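Notes > Workshop > Finishes

Two-color tabletops and the masking problem

August - by the Berno Bench blog
2 min read

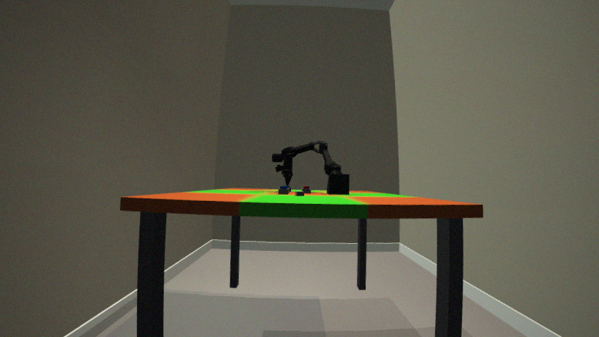

Orange and green top, with darker shades on the front edge.

I have been repainting furniture since 2020, and color blocking still goes wrong in the same place: the line where one color meets the next. Tape on a flat top is easy. Tape that has to turn a corner and continue down the edge is harder, as paint creeps under it at the bend.

The current piece is a side table from a yard sale in Povville. I sanded the old varnish to bare wood, primed it, and put the light color over everything. After a night of drying I taped the line and brushed a thin coat of the same light color along the tape. Any bleed is then the base color and does not show. The dark color goes on last.

Pull the tape while the final coat is still soft, back over itself at a low angle. I waited too long on the Skondala shelf and tore a strip off the edge.

Edges also read darker than the top in most rooms, so check samples upright as well as flat. I rejected one green from Gkikas for this reason - fine on the card, nearly black on the side.

Clear coat is next, once the paint has cured.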